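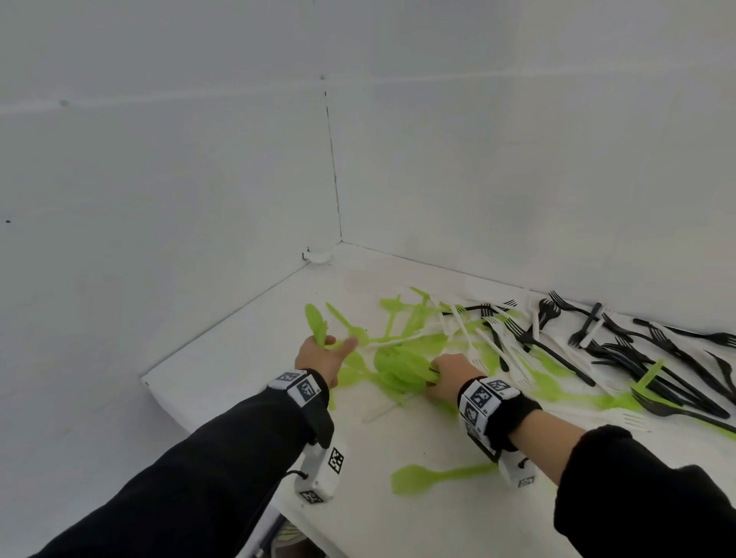 Lime green, white and black, all in one heap. Sorting under way.

Best way to sort a mountain of mixed plastic cutlery?

Posted in Kitchen & Household, November

I have inherited the party cupboard for our allotment society, and with it a crate of reusable plastic cutlery that has not been sorted in living memory. It comes in lime green, white and black. According to the lid there were 595 pieces when it was bought, though I suspect a fair few have since gone home in cool bags.

I tip a pile out on the white table in the corner, I start with good intentions, and 15 minutes later I have a slightly flatter pile. Should I go by colour first or by type first? I have been grabbing green by the fistful, but then I end up holding spoons and knives together and have to go through the lot again. Also, is there any point keeping the colours apart when everyone eats the same potato salad with them?

Posted by marrowfat

Type first, colour second, if you bother with colour at all. What people want at a buffet is a fork. They will forgive it for being black.

I did the cutlery at a canteen for years and the trick is to do one thing per pass. Put four tubs along the back of the table, against the wall. Pull out only the knives until you stop finding knives. Then the spoons. By then what's left is mostly forks, plus whatever odd thing somebody dropped in (we had a shoehorn). It feels slower than doing everything at once and it isn't.

If you do want the colours separate, split each tub afterwards. Green jumps out at you on a white table so take that first. White on white is a misery – put an old dark tea towel down before you start on those.

Stand them handles up in tall tubs if little hands will be helping themselves.

Posted by second_sitting

Get the Vevus stacking trays. End of problem.

Posted by Prukero_fan

I had the trays mentioned above and the forks get wedged in them sideways, so have a look at a set before you part with money. Old ice cream tubs work just as well and you get to eat the ice cream.

I'd go colour first, but only because our hall keeps green for puddings, a rule that predates me and is defended with some ferocity. If you have no such rule, do what second_sitting says. And wash them after sorting, not before, as you will have handled every single one by then.

Posted by tupperwary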